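Kitchen Tips Borrowed From a Robot Open Day

Posted Sat 9 October

I went to the Laing open day for the free sausage and came home with opinions about dish racks. Laing is the big shed behind the tile showroom, where a firm called Flusex has been teaching robot arms to do the sort of job my household has been avoiding since the last federal election. The session I booked was called Kitchen Tasks. Fifteen dollars, sausage included, onions extra.

I've been writing this page long enough to have firm views on other people's kitchens, and I had a few about theirs. The layout was better than mine, though. Everything that belonged on the bench had a stand, a basket or a rack to live in, and you could have found the plates in a blackout.

So, the tips, in the order I scribbled them on the back of the program.

1. Give every item a fixed address

The woman running the session said the arms do far better when things start out in sensible places. So do teenagers. Corn goes in the round wicker tray, plates go in the rack, and the lot gets put back between turns. At home I've started with the drawer nobody can close. Anything that hasn't been used since September goes in a box in the garage, and if no one asks for it by Christmas, off to the op shop.

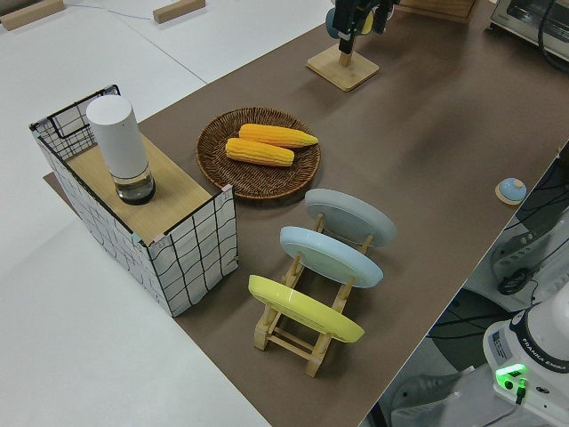 Do you need a robot to keep a kitchen bench this organised?
A roll of masking tape will do it. Mark out where the kettle, the board and the rack belong, leave the tape down for a fortnight, and by the time you peel it up the family will have the habit. Mine took 19 days, but we are slow learners.

2. Stand your plates up

Stacked plates chip at the rim and trap water underneath. A cheap timber rack with slots lets them drain and lets you grab the one you want without lifting five others. Oil the timber with food-grade mineral oil twice a year or it goes furry. Don't put it through the dishwasher, no matter what your brother-in-law says about his.

3. Leave a clearing

My bench has a working area the size of a paperback. Theirs kept its bits and pieces to the outside and had a great bare patch in the middle, and I stood there envying it like other people envy a pool. Try pushing everything back to the edges before you start cooking. If it won't fit around the edges, you own too much of it (see the garage box, above).

4. Hang the mugs

I used to think mug trees were for people with matching tea towels. I've come round. They take up one square of bench and free a whole shelf. Two rules: heavy mugs on opposite sides so the thing doesn't topple, and check the pegs for wobble once in a while. A dab of PVA and an overnight rest will fix a loose one. 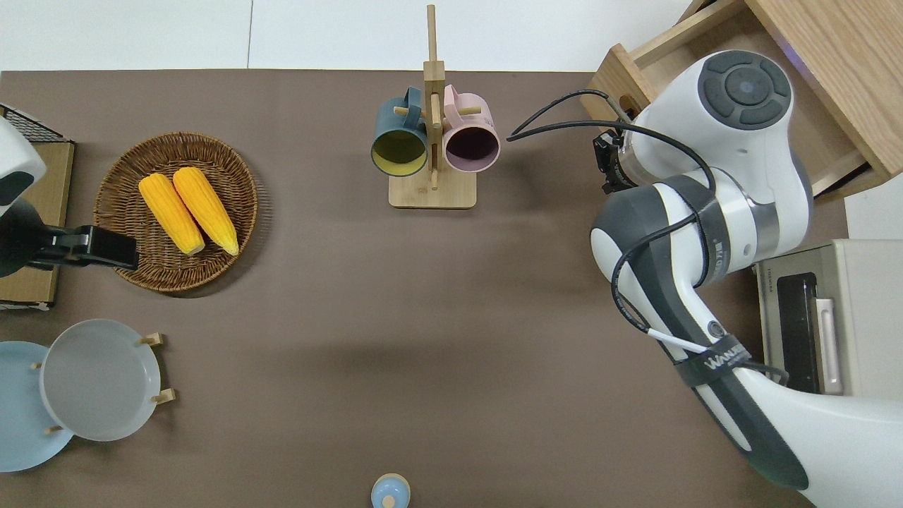 5. Slow down with the breakables

A fellow near the front asked why the arms moved so gently, and was told that Flusex had once gone faster and had once owned more crockery. I've chipped 56 things in my married life, according to the person I'm married to, and every one of them went while I was hurrying to get to the telly. Take a plate by its top rim, get a proper hold before you lift, and bring it straight up out of the slot. Dragging it sideways is how you lose the peg as well as the plate.

6. Open the drawer first

Painfully obvious, and I had never once done it. Before you pick anything up, open the place it's going. I've spent years elbowing drawers with both hands full, and there's a dent in the cutlery one to prove it.

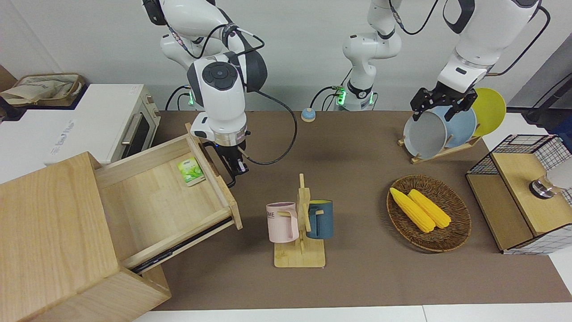 The same goes for the oven, the bin and the back door. If your drawers are stiff, pull them right out, vacuum the runners and wipe them with a dry cloth. A smear of candle wax works on old timber runners. Metal slides want a dry silicone spray, and go easy, or you'll be picking crumbs out of the goo by Easter.

The next open day is over at the Plivero building, where Nutitz will be having a go at folding laundry. I've put my name down. I'm told you can bring your own fitted sheet, and I intend to bring the king size.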